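The Ferry Ledger

by Sowmya Ramasamy
May

She had the ledger under her coat and the rain was coming sideways. Cilden harbor, quarter to five. The ferry already grunting at its ropes.

"Ticket," said the man.

She had a ticket. She had it somewhere. Pocket, other pocket, the glove. There.

He looked at it too long. "Stetau, one way?"

"One way."

Jayanthi Nadar, 29 years at the shipping office, never once late, never once took home so much as a pencil. And now this. The whole ledger, green cloth, the spine going. She could feel the corner of it digging in under her ribs and she thought, well good, let it dig.

It was the number that did it. 1,154 sacks of rice out of Cilden. 300 sacks in at the other end. Same boat, same night, same weather. She'd asked Mr. Fenn and Mr. Fenn had said rats.

Rats!
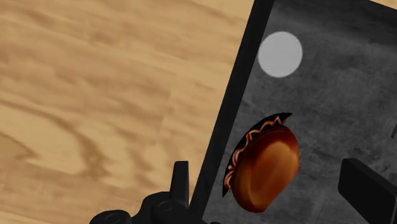 Inside it smelled of diesel and oranges. She took the bench by the stove, then got up and took the one by the door. A boy was asleep with his mouth open. Two women arguing over a cousin's wedding, who paid for the band, who should of paid for the band.

She kept her arms folded. Don't look at the man in the gray hat. He got on after her. So what, people get on boats. He had the newspaper up and he hadn't turned a page since the breakwater.

The engine changed its note. She counted the lights going away and lost them in the wet. Her sister would be up by now, filling the kettle, not knowing yet. She should have left a note. She did leave a note. She'd left it in the drawer with the ledger key, where the first person to find it would be Mr. Fenn.

Oh, stupid. Stupid woman.

The hat folded his paper.

"Long crossing," he said.

"Is it."

"Heavy coat for May."

She said it was her mothers. He nodded like that was an answer.
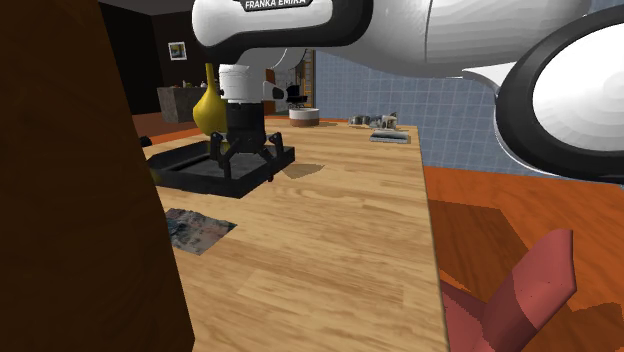

STETAU, May

Rain over. The dock all puddles and gulls. She went down the ramp in the middle of the wedding women, close enough to be a third one, and teh hat came down behind, not hurrying.

Past the customs shed. Past the fish stalls. The newspaper office was up a stair with a blue rail, and the door was locked, and she knocked on it with her whole arm.

"We open at nine," said a voice.

"Open now."

Footsteps on the stair under her. One, then a wait, then one more. She got the ledger out from the coat and held it against the glass, open to the page, so whoever was in there could read it.

The bolt slid back.

We use cookies to improve your visit. By continuing to read you accept our cookie policy.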